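The Plate Goes Down the Hill

Derkemside, early. Still dark, kettle on somewhere, and the first car is already parked outside the old Ahonen works with its trunk open. Restaurant people. They come for the seconds.

You could miss this town. Most do. One main street, a bridge, a hill with a factory on top of it and another factory, the dead one, at the bottom. But if you have eaten off a decent plate in a decent diner anywhere in this half of the state, odds are good it was fired up there. Ahonen went under years ago. Dultum is still going. Smaller than it was, louder than you'd expect, and hiring, or so says the board at the gate.

I came for a day and stayed four. Blame the seconds sale.

It works like this. Everything that comes out of the Dultum kiln gets looked over by hand. Pinholes, a drip in the glaze, a foot that rocks. Good ones go in the crate. The rest go down the hill in a van, to the Ahonen loading dock, and get stacked on trestles. No prices on anything. You fill a box, they charge you for the box. Big box, small box, that's the whole system and it has been for as long as anyone I asked could remember.

At last June's sale, 3601 pieces went out the door before lunch. Somebody chalked the number on the dock wall and it is still there, under a strip of plastic so the rain can't get at it.

And what do people want? Ovals. That suprised me. I had figured mugs. Mugs are what you buy when you have no plan. But the serious ones, the ones with trunks open at five in the morning, go straight past the mugs and start flipping ovals. Turn it over, check the foot, thumb around the rim, next. Fast as dealing cards.

Ask why and you get a lot of answers at once. An oval fits more to a table. It fits a fish. It makes a sandwich look like lunch and a lunch look like dinner. A round plate wants the food in the middle, an oval lets it wander. One woman who runs a breakfast counter in Akstead told me she switched over a whole kitchen and got compliments on eggs she had been cooking the same way forever. Same eggs.

White, too. Always white. Dultum did try colors, a mustard and a sort of pond green, and you can still find them in thrift stores all over the county, usually with a plant sitting on top. White came back and stayed back.

The clay isn't local, by the way. Everyone assumes. It used to be, there is a pit out past the bridge, full of water now and good for swimming if you don't mind the bottom. These days it comes in by truck, already mixed. What is local is the hands. The heat, too, in a sense. The kiln tops out at up to 2000 degrees and in winter the snow melts off that roof first, a black square on a white hill, so you can see from anywhere in town whether they're firing.

Up at the plant, the noise. Fans, belts, a radio fighting both. A ram press comes down on a lump of clay and there is your plate, floppy, gray, not much to look at. Trim it. Dry it. Fire it, glaze it, fire it again. Days of waiting with a few seconds of work in between. The glaze room is the quiet one. Dip, tilt, shake, set down. I tried it and mine ran. Went straight in the slop bucket, no comment made.

The rim is the part they care about. Too thin and it chips in the dishwasher by the end of the month. Too thick and it looks like a hospital. A wide flat rim gives a server somewhere to put a thumb, and gives the cook a border to keep clean. The shallow well holds a little sauce, not a lot. All of this argued over, for decades, by people who mostly eat lunch out of a plastic tub.
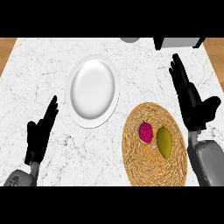 Akstead is where you go to see the stuff in use. Half an hour along the river, more if there's a tractor. Four places to eat on the square and every one of them on Dultum, though one kept a stack of old Ahonen for regulars. You can tell by the stamp underneath, an A with its foot worn off. I ate pie off one. Good pie. Crazing all through the glaze, little brown lines like tea had been getting in there since before I was born.

Would the owner sell me that plate? No. Would she sell me any of them? Also no. There were 947 when the works closed, she said, bought in one go off the dock, and she doesn't like to think how many are left. Drops one, sweeps it up, doesnt say a word to anybody for an hour.

Back in Derkemside the last box of the day goes cheap. By mid-afternoon it's saucers with no cups, lids with no pots, a gravy boat leaning to one side. Kids get a go at it then. Somebody's grandfather buys all the lids, every year, and puts them under his flower pots.

I took home a small box. Six ovals and a lid. One of the ovals rocks a bit when you cut into anything, so that one's mine and the guests get the others.

If you go: bring newspaper, they run out. Bring cash. Park on the bridge side, not on the hill, or you will be stuck behind the van. Coffee at the dock is free and tastes it.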